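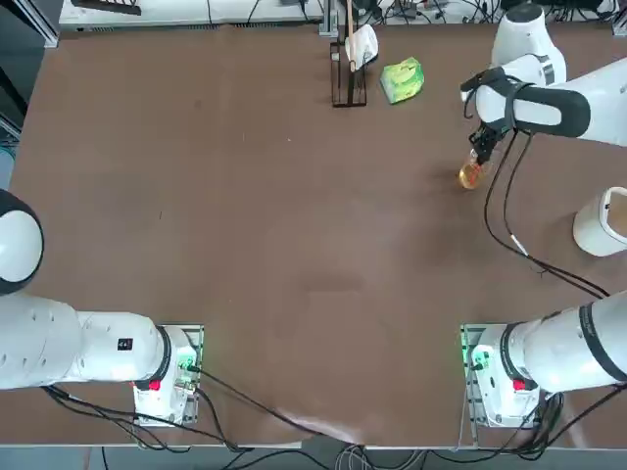 I went into this trial expecting to send the grippers back. The Zoltgate brochure says "human-like touch" on the cover and again inside, and I have read that phrase on the side of too many boxes. Still, Karla Zamudio had talked the supplier into a loan, and our old Pesonen pair had been dropping things since November, so on they went.

Fitting was easy, I'll give them that. Four bolts, one cable, and the old adaptor plates did the job once Karla had filed one of them a bit. The manual is another matter. It has a whole chapter on choosing a finger colour and a single paragraph on force limits, and the paragraph contradicts the label on the packaging. I wrote to ask which was right and got a link to the brochure.

The test I care about is dull: pick up a cup, move it, put it down where you said you would. A cup is a nasty thing for a two-finger gripper. Squeeze a bit too hard and the wall bends, squeeze a bit too little and it slides. The Pesonens could do it if you babied them. The Zoltgates close more smoothly, I think, though I wouldn't swear to it, and a smooth close looks so good on video that I don't trust my own eyes on it any more. Karla ran 90 lifts with the force limit at the factory setting and lost 3. The old pair lost more than that, but they are also years older and have had a hard life, so I'm not calling it a fair fight.

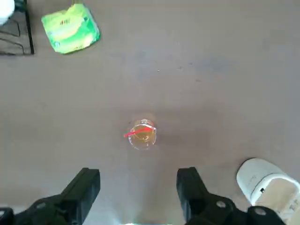 The wrist camera is the part I had been rudest about beforehand, and I'm taking some of it back. It comes bundled, it costs extra anyway, and the sales sheet makes it sound as if the arm will be reading your post for you. It won't. The lettering on the green packet is mush from up there, and anything that depends on small print can forget it. But a red straw in a cup of something yellow stands out a treat, and with both fingertips in view you can judge whether you're lined up before you close. For grabbing things, that may be all I need. I'd still like to know why the picture is so soft at a distance where my phone would manage fine.

Then there's the controller, a Nurnetti, sold separately and "recommended". Recommended seems to mean that the force readout doesn't work without it. Vernon Dufour got the grippers opening and closing from our existing box in an afternoon, but the readout stayed at zero the whole time, so you're working blind on the one number you paid for. With the Nurnetti plugged in, it came to life straight away. I find that hard to forgive. The sensor is in the gripper. The number is in the gripper. They have put a lock on it and they sell the key.

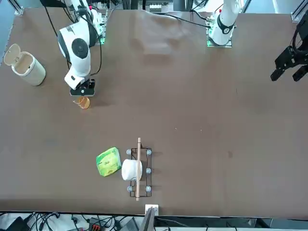 And the key isn't cheap. With two grippers, the cameras and the controller, the quote came to nearly 4000, before anyone mentions the yearly software fee. Vernon reckons the fee can be haggled away. Vernon also reckoned the loan would arrive with a power supply.

What I can't settle is how the finger pads will wear. They feel grippy now, but so did the Pesonen ones when they were new, and those went shiny and useless well before the warranty ran out. The supplier says the pads are "rated for life" and hasn't told me whose.

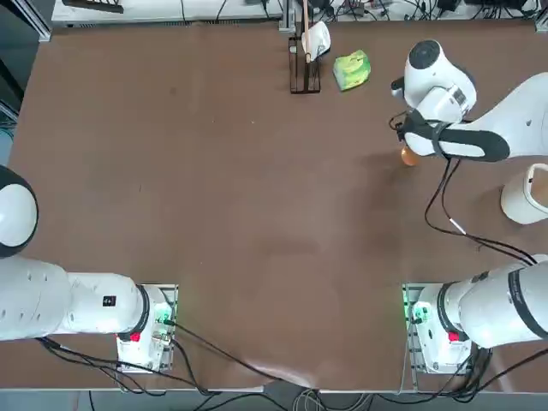 Would I buy them at that price?

Only the grippers, and only if they unlock the force readout for other controllers. I've asked for that in writing. The loan has another month on it, and Karla wants to try the softer pads next, which of course are extra.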